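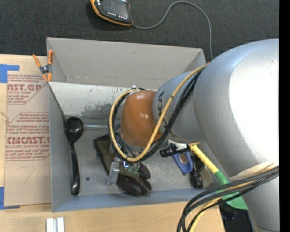

*By Malinowski – Jan 7, 2026*

I've had the grey Stestano bin on my bench for seven weeks now, and I like it more than I expected to! The walls are thin but nice and straight, and it sits flat on a wooden top without rocking. My one moan is the finish – there's a patch inside where the paint has flaked down to darker grey, plus scuffs on the back wall. It was £13 from the Drivthorpe shop, so I'll live with it (and probably get another in February). Four out of five from me.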